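Chapter 7
Keeping Produce: Storage, Ripening, and Loss

7.1 Why fresh produce is hard to stock

Most of what a small grocery sells can wait. A can of beans that goes unsold on Thursday can be sold the following month at the same price. Fruit and vegetables are different. They are still alive when they reach the store, and they go on using up their own sugar and water until they are sold, eaten, or thrown away. This chapter deals with how that process works and what a store can do to slow it down.

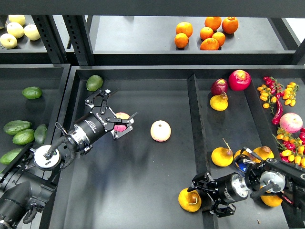
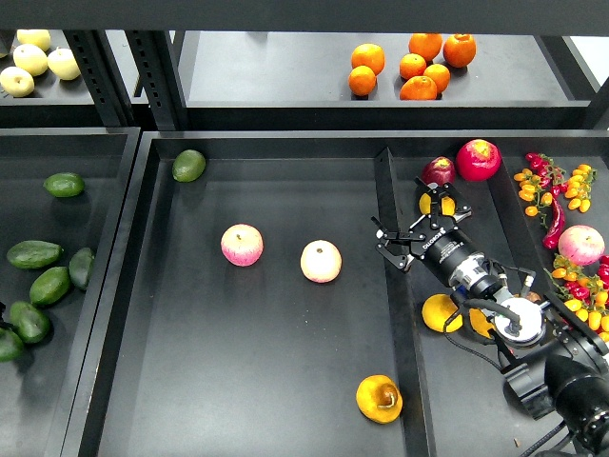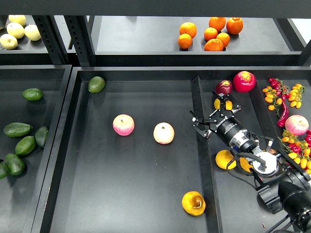 Oranges on the upper level of a shelving unit, with other produce in separate trays or bins.

Florencio Lozano disagrees with the usual advice to begin with temperature. In his view a new produce clerk should learn first which items can share a space and which can't, and should be allowed near the cooler settings only after that. He argues that a cooler set a few degrees wrong costs a store a little every day, while one crate of ripe fruit left beside the wrong vegetable can cost it the whole crate of vegetables by the weekend. We have kept temperature as the first topic in this book, for reasons of order, but students who prefer his sequence can read Section 7.4 before Section 7.3 without losing anything.

7.2 What happens after harvest

A plant part that has been picked no longer receives water from its roots. It continues to respire, taking in oxygen and giving off carbon dioxide, water vapor, and heat. The faster it respires, the sooner it spoils. Asparagus, broccoli, and sweet corn respire quickly and keep for a short time. Potatoes, onions, and winter squash respire slowly and keep for weeks or months.

Loss of water is the second change. Leafy vegetables have a large surface for their weight and wilt first. Fruits with a thick or waxy skin, such as oranges and apples, hold their water much longer. Washing can remove some of the natural wax, which explains why packers often put a thin coat of food-grade wax back on apples and citrus before shipping.

Ripening is the third change, and here fruits fall into two groups. Climacteric fruits keep ripening after they are picked. Apples, pears, avocados, bananas, peaches, and tomatoes belong to this group. Nonclimacteric fruits do not ripen further in any useful way once they leave the plant. Oranges, lemons, grapes, cherries, and strawberries belong here. A sour orange will stay sour no matter how long it is kept, and a store that receives one can only sell it, juice it, or send it back.

Avocados are an unusual case. They reach maturity on the tree but do not soften there, so a grower can leave the fruit hanging for some weeks and pick it when the price is better. Softening begins after picking.

7.3 Temperature and humidity

Cold slows respiration, and for most produce colder is better down to just above freezing. The exceptions matter. Bananas, tomatoes, cucumbers, basil, and unripe avocados suffer chilling injury at temperatures that suit lettuce perfectly well. The damage may not show in the cooler. It appears later, at room temperature, as pitting, gray flesh, or failure to ripen.

Humidity should be high for leafy and root vegetables and low for dry onions and garlic. A store with a single walk-in cooler has to compromise. The common arrangement is to run the cooler cold and humid for the greens, keep onions and potatoes in a dark, dry back room (in separate bins), and hold tomatoes and bananas on the sales floor.

7.4 Ethylene

Ethylene is a gas that climacteric fruits give off as they ripen. It also causes ripening, so one ripe fruit speeds up its neighbors. Apples and ripe pears are strong producers. Lettuce, cucumbers, broccoli, and carrots produce very little but are easily harmed by it: lettuce develops brown spots, cucumbers and broccoli turn yellow, and carrots become bitter.

The gas can be put to use. Commercial ripening rooms add a measured amount of ethylene to green bananas so that a whole load reaches the store at the same stage of color. A shopper who puts a hard avocado in a paper bag with an apple is doing the same thing on a smaller scale.

Ventilation is the simplest protection. Where space allows, producers and sensitive items should be kept in different rooms. Where it does not, they should be placed as far apart as possible, and any fruit that is overripe or bruised should be removed each morning before the store opens.

7.5 A case: the Setbridge store

Nuria Urquijo managed the produce department of a neighborhood grocery in Setbridge. In July she began to record everything her department discarded, by item and by weight. The total for the month was 1,020 pounds. Lettuce alone came to 200 pounds, more than she had expected, and most of it was marked in her log as "brown spots" instead of "wilted."

The store had 2 walk-in coolers. Apples were kept in the same one as the lettuce, on the shelf directly across from it, an arrangement that dated from a time when the other cooler was out of service. Urquijo moved the apples and pears to the second cooler and left everything else where it was.

Before reading on, decide what you would expect to see in the August log, and which other entries besides lettuce might change. The full log for both months appears at the end of Section 7.8.

Terms introduced in this part of the chapter

respiration
climacteric
nonclimacteric
chilling injury
ethylene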